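Arranging artificial roses and hydrangeas in a plastic basket

This method suits a small basket without a liner. Allow 40 minutes the first time. You will need artificial roses, artificial hydrangeas, a block of dry floral foam, wire cutters and a ruler.

1. Cut the foam to fit the base of the basket. The top of the block should sit 7 mm below the rim.

2. Clear a table and lay every stem flat before cutting anything. Separate stems that have caught on one another in storage, and put any leaf sprigs that have come off to one side. They can be used later as filler.

3. Sort by head size. Hydrangeas go in first, largest at the back, and set the outline. Roses are placed after them.
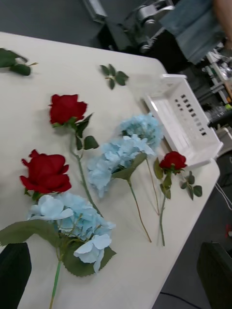 Can the stems be cut with ordinary scissors?
Most artificial stems have a wire core that will damage scissor blades. Use wire cutters, and bend the stem back and forth at the cut if it does not part cleanly.

4. Hold each stem against the outside of the basket and mark the cutting point. Cut long. A stem can be shortened twice but not lengthened.

5. Push the hydrangeas into the foam at a slight outward angle. Leave a gap between heads wide enough for a rose.

6. Insert the roses. Vary the height so that no two blooms are level. Turn each one to face a different direction.

7. Fill visible foam with the loose leaves. If a sprig has no stem, fix it with a short length of floral wire.

Dust with a soft dry brush. Keep the finished basket out of direct sun, as blue dyes tend to fade before red ones.

Text: Jeanine Dekker. Last revised August 27, 2024.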